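Main page | Contents | Random article | Talk | Edit | History

Ellwood Open Day

The Ellwood Open Day is a public demonstration of robot arms held at the Ellwood workshop of Sinport, a maker of small handling machines. It began as a private visit for buyers and was opened to the public on 2021-04-09, after a trial run in March for staff families. The first public day drew nearly 50 visitors in 2 sessions. Admission is free, but places must be booked.

The main event is the sorting table, run with a control program called Taker. Food and office supplies are laid out on a white table with wicker baskets, and the arm is given the job of putting each item where it belongs. Labels are written by hand on plain paper, so that the wording can be changed between sessions. One of them reads "fruits". 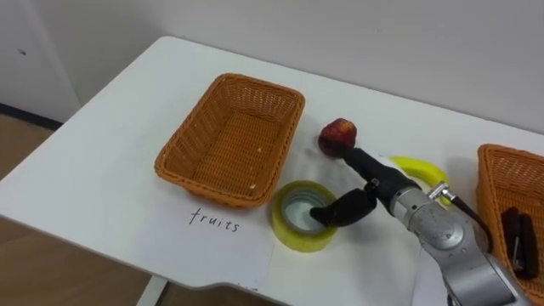

Taker was written by Ľudovít Bednárik and Sewwandi Barua. Visitors may ask for the items to be moved between runs - a request the operators usually grant - and a run is stopped if the arm goes four minutes without a successful pick. Results are read out at the end of each session, including the failed ones.

Carol Pickering has organized the day from the start. Malcolm Clegg gives a short talk on grippers before the table is switched on, and questions are taken afterward in the front office. A printed guide by Poppy Lambert was issued in a run of 2,000 copies and later reprinted with a corrected floor plan.

A smaller version of the demonstration has been shown at Nelon, using the same program and a shorter table.

See also: Nelon demonstration, Sinport, Taker (program)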